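3 系统搭建与任务设置

3.1 场地与台架

本文所用双臂平台搭建在一处共享工坊内。工坊位于Brosholm,由会员共同租用,木工、电子和缝纫各占一块区域,我们使用的是靠墙的一段。选择这样的场地有两方面考虑:一是场地费用低,二是希望验证在没有专职实验员、没有光学平台和安全围栏的条件下,双臂操作系统能否长期稳定运行。此前关于低成本双臂平台的工作多在高校实验室内完成,电源、照明和网络条件都较好,其结论能否推广到工坊和家庭环境,尚缺少直接的依据。

台架由第二作者Bogdan Marinescu设计并焊接,骨架为方管,台面为白色,底部加装可调地脚。工坊地面不平,最初一版台架没有地脚,双臂同时加速时台面有可感知的晃动,末端重复定位误差明显增大。加装地脚并在骨架后侧增加一道斜撑之后,这一问题基本消除。台面两侧各安装一台机械臂,两臂基座间距约700毫米,工作空间在台面中部重叠。间距的确定经过了反复调整:过近时两臂肘部容易相互干涉,过远时末端在交接位置接近伸展极限,姿态可选范围变小。

供电部分没有使用工坊公用的插座回路。台锯启动时公用回路电压会短时下降,早期调试中控制器曾因此多次重启。后来从配电箱单独引出一路,并在控制器前端加装稳压电源,此后没有再出现同类故障。急停按钮接在两臂的公共回路上,按下后两臂同时断使能,夹爪保持当前开合状态,以免手中物体掉落。

3.2 软件结构

控制软件分为两层。底层直接与机械臂控制器通信,负责关节指令下发、限位检查和碰撞阈值判断;上层称为Tanui,负责图像采集、遥操作指令的记录以及策略推理。两层之间通过共享内存交换数据,不经过网络协议栈。我们也尝试过把上层放在另一台主机上运行,但工坊的无线网络在人多时延迟波动较大,最终两层合并到同一台主机。

遥操作采用主从方式,主手由打印件和舵机拼装而成,操作者坐在台架对面。主手没有力反馈,操作者只能依靠视觉判断夹爪是否夹紧。为减少误操作,我们在夹爪电流超过阈值时给出短促的提示音。阈值按物体类别分别设定,细杆类物体取值较低,硬质容器类取值较高。

3.3 任务定义

任务围绕工坊桌面上的常见小件展开,分为单臂取放和双臂协作两类。单臂任务用于检查标定和夹爪重复性,双臂任务用于考察两臂在狭小空间内的配合。双臂任务中最基本的一项是细杆交接:一臂夹住杆身并将其送到台面中部上方,另一臂从对侧接近并夹住杆的另一端,随后前者松开。另一项任务涉及纸杯和笔,要求两臂在杯口附近协同动作而不碰倒纸杯。纸杯很轻,夹爪手指稍有触碰就会移动,对末端轨迹的要求比交接任务更高。

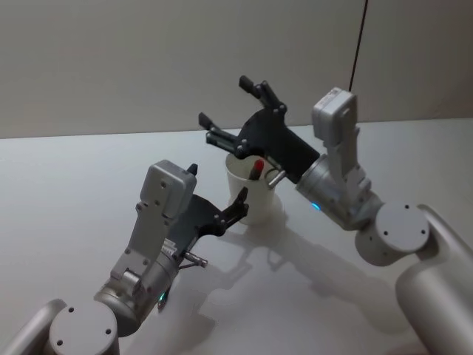
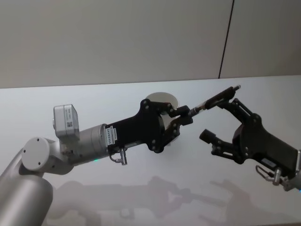

图2 双臂平台的工作情形,两臂夹爪在白色台面上方相对。

交接任务的难点集中在第二臂闭合的时刻。若闭合过早,手指会顶到杆端,使杆在第一臂的夹爪内转动;若闭合过晚,第一臂已开始松开,杆会因自重下垂。我们没有为此编写显式的状态机,两臂的时序完全由示教数据决定。为避免示教本身的时序差异过大,操作者在正式采集前须连续完成9次成功交接,中途失败则重新计数。这一要求在初期显得苛刻,但实行之后,同一操作者前后两批数据的闭合时刻分布更为集中。

3.4 标定

两臂坐标系的对齐采用对针法。在两臂末端各装一根尖针,人工引导两针尖在重叠空间内依次对准,共取7个位置,用最小二乘求解两基座之间的变换。位置的选取应覆盖不同高度,若全部贴近台面,求得的变换在竖直方向上误差偏大。对针法精度不及激光跟踪仪,但所需工具仅为两根针和一把卡尺,适合工坊条件。

相机内参采用棋盘格标定,外参由手眼标定得到。工坊内冬季早晚温差较大,12月的一次复查发现台架后侧斜撑的一颗螺栓松动,外参随之偏移。此后我们改为每次采集前先执行一段固定轨迹,并将末端在图像中的位置与参考值比较,超出容许范围时重新标定。

照明对图像的影响不可忽视。工坊顶灯为多管日光灯,午后侧窗另有自然光进入,台面上阴影的方向和浓淡随时间变化。我们没有遮挡窗户,也没有加装专用光源,只将相机曝光固定,并在采集时记录时段。第5节将比较不同时段数据对策略表现的影响。

3.5 夹爪的改动

夹爪原装手指在夹持细杆时容易打滑。我们先后试过三种处理方式:在指面粘贴薄橡胶片、包覆热缩管,以及在指面上加工浅槽。橡胶片摩擦力最大,但使用一段时间后边缘翘起,会勾住纸杯杯口;热缩管较耐用,但会使指面略微鼓起,夹持薄片时不够平整;浅槽对细杆有较好的定位作用,对平面物体几乎没有帮助。正式采集前对三种方式均做了对照,结果列于附录B。

夹爪线缆的走线也经过一次修改。最初线缆用扎带紧贴腕部固定,腕关节转到极限时接头受力,出现过接触不良。改动后在接头处留出一段余量,使线缆能够随腕部转动而不被拉紧。余量不宜过长,否则在两夹爪靠近时可能相互钩挂。

3.6 数据采集流程

每条示教从两臂处于初始位姿开始,到操作者踩下脚踏开关结束。物体的初始位置由操作者随意摆放,不使用定位模板。失败的示教同样保留,单独存放并标注失败阶段,不进入训练集,仅用于第6节的失败分析。

采集由两名操作者轮流进行,每人连续操作一段时间后休息,以减轻疲劳对动作质量的影响。工坊其他会员在附近活动时,采集照常进行,只有台锯和砂带机运行期间暂停,原因是振动会经地面传到台架。数据在当日采集结束后备份到Truscombe的存储服务器,并由未参与当日操作的一方抽查回放。抽查中发现的主要问题是脚踏开关踩下过晚,导致示教末尾有一段静止画面,这类片段在预处理阶段按关节速度自动截去。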